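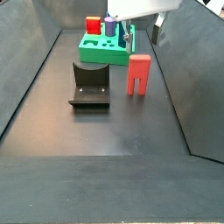
Jitendra Dhillon

A robot arm is a machine that can move a tool from one place to another. Some arms work in car factories and are taller than a grown-up. The Nolent kit has a small arm, made for school desks, clubs and libraries. It is sold by Prillusora for classes of children aged nine and up. This page explains what the kit does, how it does it, and where it has trouble.

What the kit is for

The job is called pick and place. The arm picks up a block, carries it, and puts it down somewhere else. Most people can do this without thinking. A robot has to be told every part of it, or has to work it out from what its camera sees.

The work happens in a gray bin with sloped walls. A block that rolls or falls against a slope tends to slide back to the floor of the bin, where the arm can reach it again. With a flat table, the same block could end up under a chair.

The arm and the gripper

The arm is white. At the end of it is a metal gripper. A gripper does the job of a hand, but it is much simpler. Your hand has a thumb and four fingers, and each one bends in several places. The gripper has fingers that do two things: open and close.

Because it is so simple, the gripper must be in the right place before it closes. If it is too far to one side, one finger touches the block first and pushes it over. If it is too high, it closes on air. If it is too low, it presses on the floor. The Nolent arm stops when it feels a hard push, and a message comes up on the computer. You then press Home and start the move again.

The blocks

Shape matters a lot to a robot.

A cube has flat sides that face each other. When the fingers close on two flat sides, they touch a large area and the cube does not turn. The red cube is the first block used in the lessons.

A cylinder has a curved side. The fingers touch it only along two thin lines. It can be held well if it is standing up and the gripper is centered on it. The purple one is used in the third lesson. A cylinder lying on its side is harder, as it may roll away when it is touched.

The red arch stands on two legs with a gap between them. It can be gripped across the top part, which is solid. Gripping it by one leg works too, but then most of the weight is on one side and the arch can tilt.

The green block is a shape sorter made of foam. It has an arch-shaped cutout and three small round holes in the top. It is used in two ways. In the early lessons it is a shelf, and blocks are stood on top of it. In the later ones, a piece has to go into a cutout that fits its shape. That is far more difficult. A block placed on a shelf can be a little crooked and still count. A block going into a hole must be turned the right way and must be almost exactly over the hole before the gripper lets go.

The black holder is a stand with a curved top edge and a flat base. Two small screws are set in the base. Lesson six uses it as an obstacle. The arm has to lift its block high enough to pass over it.

How the robot knows where to go

The kit uses a camera that looks into the bin and does not move. The picture it takes is made of tiny dots called pixels. Each pixel has a color. The program, named Pever, looks for groups of pixels with the same color and decides that each group is an object. Then it works out how far the object is from the base of the arm.

This is why the bin is dark and the blocks are bright. Red on dark gray is easy to find. A dark blue piece is harder, and it is worse if the gripper is in front of it. The camera cannot see through metal. When part of a piece is hidden, Pever may think it is smaller than it really is, and it may guess the wrong center. The usual fix is to move the arm out of the way, take a new picture, and then plan the move.

Shine can also cause mistakes. A pale patch of light on the floor of the bin may be taken for an object if the lamp is too close. The manual says to move the lamp back and wipe the floor with a dry cloth. I would do both before each class.

One move, step by step

1. The camera takes a picture.
2. Pever finds the block you chose.
3. The arm moves until the open gripper is above the block.
4. The gripper goes straight down.
5. The fingers close.
6. The arm lifts the block and carries it to the new place.
7. The gripper goes down, opens, and backs away upward.

Steps 4 and 7 are straight up and down for a good reason. A gripper that comes in from the side can knock over anything standing nearby.

How well it works

I ran the first lesson 100 times with the cube, moving it from the floor to the top of the green block. Then I ran the shape-sorting lesson 100 times. In that lesson the piece went into its cutout on 63 tries. Most of the misses were small. The piece came down on the edge of the cutout and stayed there, tilted. I had the camera set up again by the standard method, called Pant in the manual, before I began – without it the arm is off by the width of a finger.

That score may sound low. For a small arm with one camera it is fair, and the misses are useful in class. You can look at the saved picture from each try and find out which step went wrong.

What could be better

The screen text in Pever is too small for two children to read side by side. The cable to the camera is short. The printed lesson book skips from placing to sorting with little practice between them – one more lesson with a wide hole would help.

Safety

Keep hands out of the bin while the arm is on. Tie back long hair. The red Stop button on the screen works at any time, and an adult should show you where the power switch is before the first lesson.

Page last checked 26 Sep 2023.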